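Home Courses Student Work Staff Contact

Moisture Ingress in Outdoor Electrical Junction Boxes: Effect of Cable Entry Position
Final report, Building Services Laboratory
Author: Shanti Rana

1. Background

Outdoor lighting circuits in small housing blocks are usually joined in plastic boxes fixed to a wall or post. A joint that takes in water will corrode at the terminals, and the circuit breaker will begin to trip in wet weather. The maintenance log for the Cedport housing block, which was made available for this project, lists repeated trips on the garden lighting circuit. The electrician's notes mention damp terminals in most of those entries but do not record where the cable entered the box.

The purpose of the project was to find out how much the position of the cable entry affects the amount of water that collects inside a closed box. Lid gasket condition was treated as a secondary variable. Box color, wall material and cable type were not studied.

2. Water paths

Water reaches the inside of a closed box by three routes. The first is direct entry past the gasket when the lid is not evenly tightened. The second is along the cable jacket, where a film of water follows the cable downhill and passes through a worn or badly sized gland. The third is condensation. Air inside the box warms during the day and some of it is pushed out. When the box cools in the evening, the pressure inside falls and damp air is drawn in through any small gap. The moisture in that air then settles on the coldest surface, which is often the inside of the lid.

The third route operates even where no rain falls on the box. It is slow, and its effect over a short laboratory test is small compared with the other two. It was measured separately in Section 5.

3. Test arrangement

Boxes were bought from one supplier, Karero, in a single order so that the molding would be the same throughout. Each box was drilled for one cable entry, in the top, side or bottom face. A length of round outdoor cable was passed through a compression gland and the gland nut was tightened with a torque wrench. The inner end of the cable was sealed with wax so that water could not travel between the cores and confuse the result.

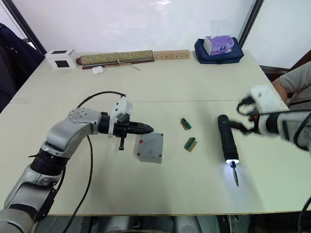

Why does a cable entering from the top let in more water than one entering from below?

Water running down the cable is carried by gravity straight to the gland, where it stands against the seal. With a bottom entry the cable hangs below the box, so water on the jacket runs away from the gland and drips off at the lowest point of the loop.

Spray was supplied by a fixed nozzle fed from a header tank. The tank was used in place of the laboratory main after the first trial showed that the main pressure fell whenever the adjoining laboratory drew water. The nozzle was aimed at the upper face of the box and the upper part of the cable. Each run used the same water volume, checked at the tank sight glass before and after.

A pad of dry absorbent paper was weighed and placed in the bottom of the box before the lid was closed. After the run the outside of the box was wiped, the lid was opened with the box held level, and the pad was weighed again. Water left on the inner walls was picked up with the same pad. The gain in mass was taken as the water collected.

4. Results of the spray tests

Top entry gave the highest intake in every set. Side entry gave a lower figure but with a wide spread between repeats. The spread was traced to the angle at which the cable left the gland. Where the cable sloped upward from the box, the result was close to that for top entry. Where it drooped, the result was close to that for bottom entry. The side entry runs were therefore repeated with the cable clamped in a downward loop, and the spread was much reduced.

Bottom entry with a sound gasket gave a gain at or near the resolution of the balance. No useful ranking can be made among these runs.

Uneven tightening of the lid screws had a larger effect than expected. With one corner screw left slack, a bottom entry box took in more water than a top entry box with all screws tight. This means that a good entry position does not make up for a poorly closed lid. Gaskets that had been removed and refitted 6 times showed a visible set along the line of the rim but performed nearly as well as new ones, provided that they were put back the same way round.

5. Condensation test

Three boxes were closed in normal room air and cycled between a warm cabinet and a refrigerator. The first was left as supplied. The second had a drain hole drilled in the bottom face. The third contained a bag of drying agent. Droplets formed on the lid of the first box during the early cycles. The second box also showed droplets, but the pad in the bottom was drier at the end, as the hole allowed some exchange with the outside air. The third box stayed clear until the drying agent was spent, after which it behaved like the first.

A drain hole is only of use if it is at the lowest point of the box as installed. It may also lower the protection rating of the enclosure, and the manufacturer's instructions should be followed on this point.

6. Sources of error

The pad could not reach water held in the screw posts. Handling the pad with bare hands added a small mass, and gloves were worn from the second set onward. The first set was discarded. The balance was recalibrated after reading 1412, when it was found to have drifted. Readings taken earlier on the same day were corrected on the assumption that the drift was linear.

The spray was steady and came from one direction. Wind-driven rain is neither, and the figures should not be used to predict intake on a real wall.

7. Recommendations for the Cedport circuit

The boxes should be inspected for entry position. Any top entry should be moved to the bottom face and the old hole closed with a threaded plug. Where the cable must approach from above, it should pass below the box and return upward in a drip loop. Lid screws should be tightened in diagonal order. Terminals that show green or white deposits should be replaced, not cleaned.

8. Further work

The effect of sunlight on gasket hardness was outside the time available. A set of boxes has been mounted on the south wall of the Lodhi building and will be opened in April for comparison with stored samples.

Contact the department office | Copyright Building Services Laboratory, student work pages | Back to top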